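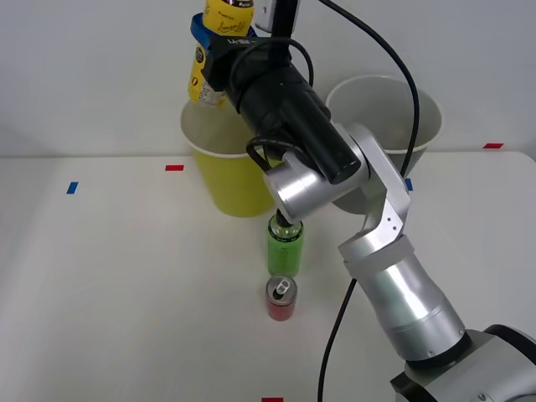 Rachid Lamrani wants to know if you need to code to join the sorting arm build. No. Two of us code, badly, and what we're short of is people who will sit with the thing for an evening and write down what it drops.

So, call for participants. Shared workshop, Skultville, back half of the old Vatomeo building. Project is called Yau. One arm, one gripper, two bins, drink containers. We want it to pick up a bottle or can or carton, choose the right bin, let go over the middle of it and not over the rim.

Looking for:

Someone handy with grippers. Finger pads especialy, ours slip on anything tapered.

Someone for cable routing. Too many loops near the wrist, they snag.

People to run trials. No experience, we show you. Log sheet is paper, sorry.

Anyone with a camera calibration habit.

We've logged 1,689 picks since May and want another 300 on cans alone before we touch the code again. Sessions are 3 hours, evenings, you pick which. Unpaid. Coffee and parts are covered, bus fare too if you keep the ticket. Must be over 14, under 18s bring an adult. Closed shoes please, hair tied back, and you learn the stop button before anything else.

Bring empties! Rinsed. Odd shapes very welcome, we have way too many of the same can.

First session 29th June, door on the Alside end, ring twice. If your coming leave a note for Loubna Bouazza at the workshop desk with your name, which job, and what evenings you can do. Late sign ups fine.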